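Fureder Folding Work Table, long-term review

I've bought three folding tables in ten years and regretted two of them, so I came to the Fureder with my arms crossed. The listing calls it a "lifetime surface for busy hands." It's a folding table. It costs 100 dollars before shipping, and shipping was another 25, a figure the store keeps out of sight until the last page of checkout.

I use mine for packing orders. I sell secondhand camera straps, chargers and small electronics out of a spare room, and for a long time I did it all on the kitchen counter, which was bad for the orders and worse for dinner. My needs are dull. I want a top that tape peels off without taking the finish with it, legs that stay put when I lean on a box cutter, and something I can fold away when my sister visits.

The competition at this price is the Hastamard, which everyone seems to recommend, and a plain gray one from Ikska. I had the Hastamard for two years. The latch on one side bent the first winter and I spent the rest of our time together kicking it into place. Cadi Nicholas, who runs a yarn stall and goes through tables faster than I do, swears hers is fine. Hers also lives in one spot and never gets folded, so I don't think that's much of a test.

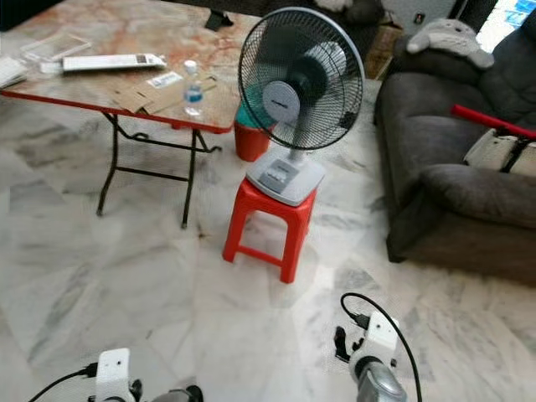 Setup took me 8 minutes, most of it spent on the plastic wrap around the leg hinges. The instructions are one sheet with two drawings, and the second drawing shows a different model. You don't need it. Pull the legs, push down until the lock clicks, flip the thing over. One person can do it, though the flip is awkward if you're short like me and the ceiling light hangs low.

Now the claims. Fureder says the top is "stain proof." I left a coffee ring on it overnight and it wiped off with dish soap. Then I left a streak of permanent marker and that did not wipe off, with dish soap or with anything else I own. So it resists stains, up to a point, like every other tabletop I've had. The packaging also says it will hold up to 347 pounds. I'd love to know who came up with that number and where they put the last seven pounds. Spread out evenly? Stacked in the middle? I wrote to ask and got a reply thanking me for my interest in outdoor living.

I won't pretend I tested it. The heaviest thing I've had on there was a box of old receivers I could barely lift, and the top didn't sag in any way I could see. It did wobble. There's a side-to-side sway when you cut tape hard, and it's worse on carpet. Iestyn Penry suggested rubber feet from the hardware store, which helped a little on the wood floor and did nothing on the rug.

The edge is my main complaint. It looks neat, but it stands a hair above the surface on my table, enough that bubble mailers catch when you slide them off the side. On the third day I tore a label that way and had to print another. Other owners say theirs sits flush. Maybe I got a bad one. Maybe they don't ship as much.
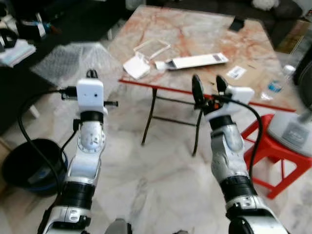
The marble-look top, seen from the working side.

As for looks, marble pattern is a matter of taste and I'm not sure it's mine. In its favor, it hides crumbs of tape and bits of paper dust very well. Against it, it also hides small screws, and I've lost a few that turned up later in my socks. If you do fiddly repairs, put a plain towel down first or buy a solid color.

I also looked at the Þorgeirsson bench, which costs three times as much and doesn't fold. It's a better table in every way I could think of. If you have a room you never need back, save up and get that one.

Folded, the Fureder fits behind a door, but there's no handle, so you carry it by the leg frame and pinch your fingers about once a week. By July I had learned where not to put my thumb. The leg locks still click the way they did at the start, and that already puts it ahead of the Hastamard.

Would I buy it again? At the sale price, probably. At full price plus that shipping charge, I'd try the Ikska first and keep the receipt.

Three stars out of five. I'll update this if the legs go.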